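Wer Védís Norðdahl in ihrer Nähstube in Ristberg besucht, bekommt erst einmal Tee und dann, ehe man sich versieht, einen Hut aufgesetzt. Seit vielen Jahren schneidert sie Kostüme, und am liebsten redet sie über Piraten. „Der Mantel macht die Figur“, sagt sie, „und bitte, bitte nicht frisch gebügelt!“

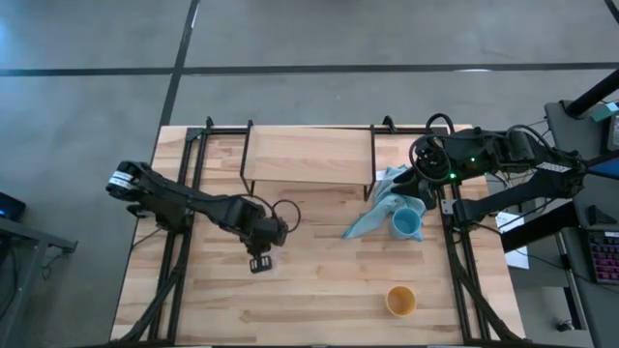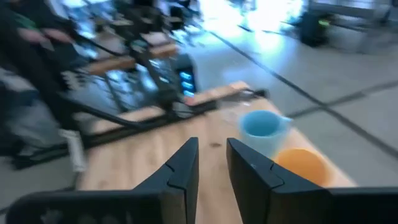 Beim Säbel ist sie übrigens ganz entspannt: „Pappe reicht völlig, die Stiefel sind viel wichtiger.“ Für ihren ersten Piraten hat sie 60 Knöpfe angenäht, alle von Hand, und im April kommt der nächste dran.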